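### 4.2 Folding work at the Canau site

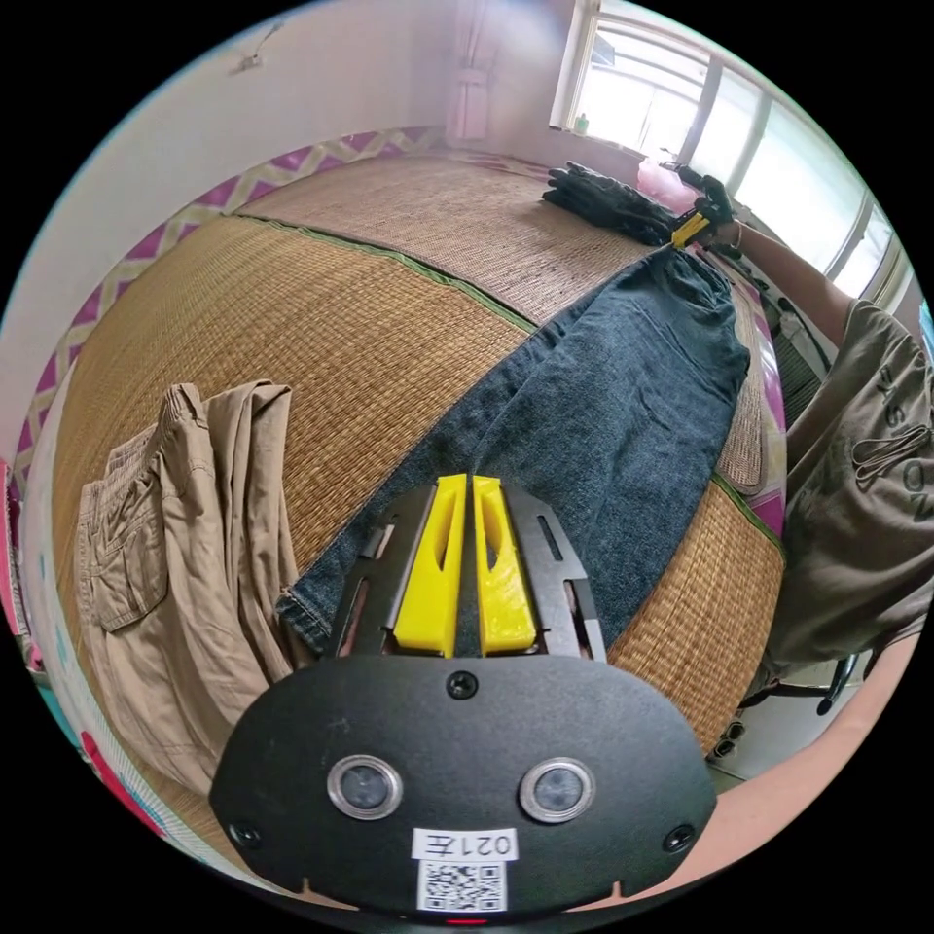
Before the trial, garment folding at Canau was done entirely by hand, and each worker set their own order of steps. Under the Vaseo protocol the same workers fold with hand-held grippers, and 1088 folds were logged over 15 shifts.

**Figure 9.** Trousers laid out on a woven mat, with hand-held grippers at the garment.

Two changes were reported. Workers slowed down at waistbands and cuffs, where a finger grip gives less feel than a hand. They also lost some say over the order of steps, which the protocol fixes in advance. Pay stayed hourly during the trial. Staff at the Asau site kept the manual method and serve as the comparison group in Section 5.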